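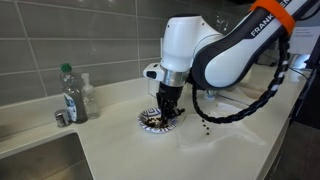 Kitchen and wet area inspection – Plendangate, Unit 20

1. Tap water temperature
Limit 50 °C at the basin. Pass.

2. Power outlets
Clearance from sink edge 300 mm. RCD tripped on test. Pass.
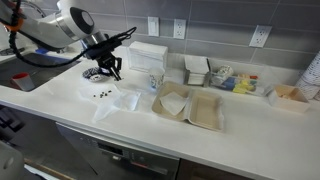 Fadime Erdem: Was the RCD tested under load or by push button only?
Push button only. Timed test due April.

3. Sink and benchtop
Sealant to be checked along the full back edge each visit.
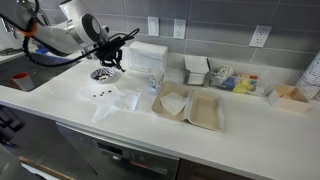 Item 3 – sink and benchtop, Unit 20.

4. Extinguisher and blanket
Tag current. Blanket bracket has 2 loose screws – tighten.
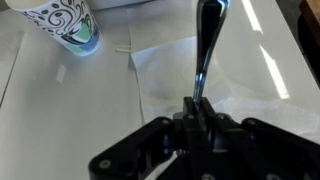 Recheck the bracket before sign-off and enter the result under item 4.

Inspected: Ilgın Duman, December 2018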